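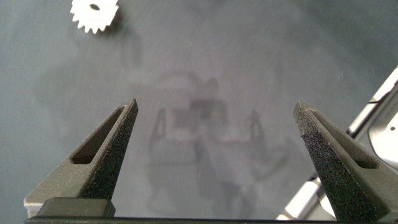 제3주 강의 자료: 기어비와 이의 모양

1. 오늘 수업의 범위

지난주에는 벨트와 체인을 배웠습니다. 이번 주는 기어입니다. 기어는 두 축 사이에서 회전을 전달하는 기계 요소이고, 벨트와 다르게 미끄러짐이 없습니다. 그래서 두 축의 회전 관계가 항상 정확하게 유지됩니다. 시계, 선풍기의 회전 장치, 프린터의 종이 이송부에서 기어를 쉽게 만날 수 있습니다.

이 자료는 Estmont 기초 기계 과정의 수강생을 위하여 썼습니다. 한국어 용어는 교과서마다 조금씩 다르기 때문에, 처음 나오는 곳에서 영어를 괄호 안에 같이 적었습니다.

2. 기본 용어

잇수(number of teeth): 기어 한 개에 있는 이의 개수입니다. 기호는 z를 씁니다.

피치원(pitch circle): 맞물린 두 기어를 미끄러지지 않고 구르는 두 개의 원으로 생각할 때, 그 원을 피치원이라고 부릅니다. 실제 기어에는 이 원이 그려져 있지 않습니다. 계산을 위한 원입니다.

모듈(module): 피치원의 지름을 잇수로 나눈 값입니다. 기호는 m이고 단위는 mm입니다. 서로 맞물리는 기어는 모듈이 같아야 합니다. 모듈이 다르면 이의 크기가 다르므로 제대로 돌지 않습니다.

이끝원(addendum circle): 이의 끝을 연결한 원입니다. 기어의 바깥지름을 캘리퍼스로 재면 이 원의 지름을 얻습니다. 표준 기어에서는 m(z+2)와 같습니다.

축 구멍(bore): 축을 끼우는 가운데 구멍입니다. 둥근 구멍도 있고, 헛돌지 않게 한쪽을 평평하게 만든 D자 구멍도 있습니다.

3. 기어비의 계산

구동 기어의 잇수를 z1, 피동 기어의 잇수를 z2라고 합시다. 기어비 i는 다음과 같습니다.

i = z2 / z1

i가 1보다 크면 감속, 1보다 작으면 증속입니다. 감속을 하면 회전은 느려지고, 마찰을 무시할 경우 토크는 같은 비율로 커집니다.

계산 예. 모터가 분당 3000회전으로 돌고 있습니다. 모터 축의 기어는 잇수가 19이고, 상대 기어는 잇수가 76입니다. 기어비는 76 / 19 = 4입니다. 그러므로 출력 축은 분당 750회전입니다. 모듈이 2 mm이면 두 피치원의 지름은 각각 38 mm와 152 mm가 됩니다. 중심 거리는 두 지름을 더하여 2로 나눈 값, 즉 95 mm입니다.

많은 학생이 여기에서 중심 거리와 지름의 합을 혼동합니다. 답을 쓰기 전에 그림을 한 번 그려 보시기 바랍니다. 두 원이 한 점에서 만나는 그림이면 충분합니다.

4. 중간 기어

구동 기어와 피동 기어 사이에 기어를 하나 더 넣으면 어떻게 될까요? 전체 기어비를 써 보면 중간 기어의 잇수가 분자와 분모에 한 번씩 나와서 없어집니다. 따라서 전체 기어비의 크기는 변하지 않습니다. 변하는 것은 회전 방향입니다. 외접 기어 두 개는 서로 반대 방향으로 돌지만, 사이에 한 개를 넣으면 처음과 마지막 기어가 같은 방향으로 돕니다.

주의할 점이 있습니다. 같은 축에 크기가 다른 두 기어가 붙어 있는 경우는 중간 기어가 아니고 2단 기어입니다. 이때는 각 단의 기어비를 곱해야 합니다. 시험에서 그림을 볼 때 먼저 축의 수를 확인하십시오.

5. 이의 모양

오늘날 일반 기계에 쓰는 기어의 이는 대부분 인벌류트(involute) 곡선으로 되어 있습니다. 인벌류트는 원에 감은 실을 팽팽하게 당기면서 풀 때 실의 끝이 그리는 곡선입니다. 이 곡선의 큰 장점은, 두 축의 거리가 조금 달라져도 속도비가 일정하게 유지된다는 것입니다. 조립할 때 작은 오차는 항상 생기므로 이 성질은 매우 고맙습니다.

기계식 시계에서는 사이클로이드(cycloid) 계열의 치형도 오래 사용했습니다. 이쪽은 중심 거리의 오차에 더 민감합니다. 압력각에 대한 자세한 내용은 다음 주에 다루겠습니다. 지금은 표준 압력각이 20도라는 것만 기억하면 됩니다.

6. 재료에 대하여

강철 기어는 강하고 열에도 잘 견디지만 보통 윤활이 필요합니다. 플라스틱 기어는 가볍고 조용하며, 하중이 작으면 윤활 없이 쓸 수 있는 경우가 많습니다. 대신에 온도가 올라가면 강도가 떨어지고 치수도 변합니다. 폴리아세탈(POM)과 나일론이 대표적인 재료입니다. 나일론은 습기를 흡수하여 조금 커지기 때문에, 설계할 때 백래시(backlash), 즉 이와 이 사이의 틈을 여유 있게 잡습니다.

작은 금속 기어와 큰 플라스틱 기어를 짝으로 쓰는 경우도 흔합니다. 작은 기어는 이 하나가 맞물리는 횟수가 더 많아 먼저 닳기 쉬우므로, 그쪽에 단단한 재료를 쓰는 것입니다. 또한 금속이 마찰열을 밖으로 전달해 줍니다.

7. 연습 과제

가. 구동 기어의 잇수가 20, 피동 기어의 잇수가 50일 때 기어비를 구하십시오. 구동 축이 10회전하면 피동 축은 몇 회전합니까?

나. 가의 두 기어 사이에 잇수 30의 기어를 넣었습니다. 마지막 축의 회전수와 방향을 설명하십시오.

다. 표준 기어의 바깥지름이 33 mm이고 잇수가 20입니다. 모듈을 계산하십시오.

라. 집에 있는 물건 중에서 기어가 들어 있는 것을 하나 고르고, 그 기어가 감속용인지 증속용인지 자기의 생각을 서너 문장으로 쓰십시오. 물건을 분해할 필요는 없습니다.

과제는 금요일 수업이 시작하기 전에 제출합니다. 손으로 쓴 것도 괜찮지만 계산 과정이 보여야 합니다. 다음 시간에는 계산기와 컴퍼스를 가져오십시오.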